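Print this story | E-mail this story

This site uses cookies. By continuing to browse you agree to our use of cookies. Accept | Manage settings

Unen flea market moves indoors, table fees go up

UNEN - The Saturday flea market is leaving the Romeck Street parking lot and going inside the old Popescu furniture store starting in June, the city said Tuesday. Higher fees too. Sellers who paid by the parking space will now pay by the table.

The lot is being torn up for storm drain work. City staff had looked at splitting the market between the lot and the ballfield, then dropped that idea over parking. The Popescu building has been vacant since the store moved its showroom out to the Lodov highway, and the city signed a lease last week at $800 a month. Lease runs through the end of the year with an option to renew.

Room for 82 tables on the main floor. Nothing upstairs, at least for now - the stairs don't meet code and the freight elevator hasn't been inspected.

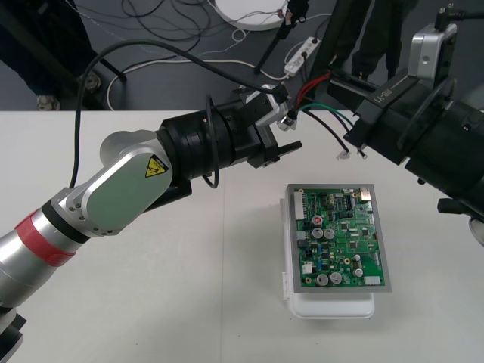 Sellers had mixed feelings at Tuesday's meeting, which ran long. Several of the regulars said they were glad to be out of the wind and wouldn't miss packing up in the rain. Others said half their business comes from people driving by on Romeck who see the stuff out on the pavement and pull over. The Popescu building sits a block back from the street, no front windows to speak of, and the sign out front still says mattresses.

City staff said there will be a banner and sandwich boards at the corner. Also a mention on the water bills.

Parking is the other headache. The store lot holds fewer cars than Romeck and the church next door has asked that its spaces be left open for Saturday evening services. Market hours will end earlier becuase of that, closing at 2 p.m. Setup times have not been posted. Sellers with trucks or trailers can use the loading dock on the alley side, first come first served, and then have to move the vehicle.

The market currently has 34 sellers with season passes. Those passes will be honored indoors, the city said, one table each, with extra tables at the daily rate if there's space. Day sellers will pay at the door. Cash or check only until the card reader gets sorted out.

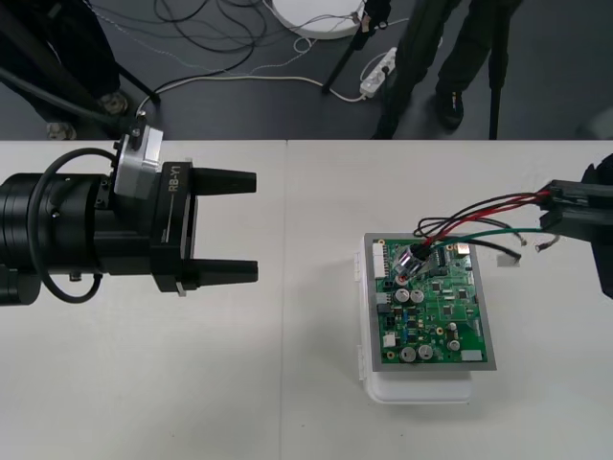

Food is still up in the air. The tamale cart and the kettle corn stand both cook on propane, which can't come inside. The county health office has to sign off on anything prepared on site, and the city hadn't heard back as of press time. Coffee and wrapped baked goods are OK. One seller asked about eggs. Staff said they would check.

Also no live animals indoors - this drew some groans, as the spring chick sale is one of the market's bigger mornings. That sale may be held on the ballfield as a one time event.

Antique dealers asked about leaving heavy pieces in the building during the week. Answer was no, for insurance reasons. Everything out by closing, same as before. Dealers said hauling a sideboard both ways every Saturday is what drove some of them over to the Lodov market in the first place, and they would like the city to take another look at it before fall.
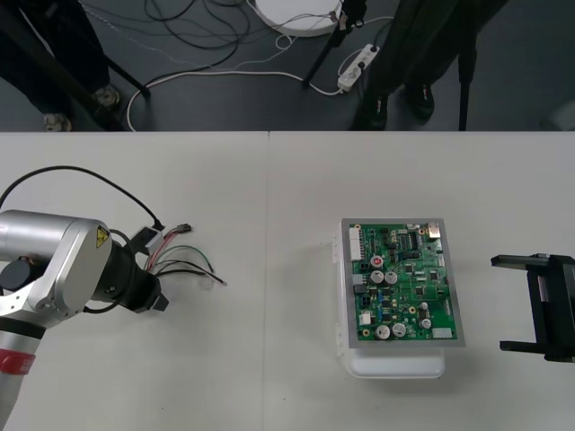
Most of the back and forth was over what counts as a table. The old rule was a parking space and whatever fit in it, so some sellers had racks, blankets, the tailgate, all of it for one price. Under the new rule it's the tabletop that gets billed, and sellers can bring their own. What about a top made of two panels, asked a woman who sells quilts. A white one like the table in the photo, with just a faint seam down the middle where the panels meet, would be one table and one fee, going by staff's answer. Push two separate tables together and it's two fees. Clothing racks are free if they stay behind the table and out of the aisle. The fire marshal will be walking the aisles.

Fee schedule goes to the city council for a vote at its next meeting. Staff said the daily rate wasn't final and declined to give a number. Season pass holders will get a letter. The drain work on Romeck is expected to last into the fall, and no decision has been made on wether the market goes back outside after that.

Sellers who want a spot should call the parks office or stop by city hall during business hours. Forms at the front desk.

Sign up for our free weekday newsletter and get Unen headlines in your inbox.

READER COMMENTS

quiltsnmore: Glad they cleared up the table thing. Now somebody tell me about the lighting in there. Last time I was in that building I couldn't tell navy from black.

lodovroad: 800 a month for that place?? Roof leaked when it was a furniture store. We got a dresser out of there with a water ring on it.

earlybird_unen: No chicks no tamales and done by 2. Might as well stay home

parkinglotfan: I have bought more junk off Romeck than I can count and every bit of it was because I saw it from the car. Sandwich boards won't do that.

saturdaygal: My mom uses a walker and the gravel lot was awful for her. Smooth floor and a bathroom, we will be there. Is the side door the one with the ramp?

Print this story | E-mail this story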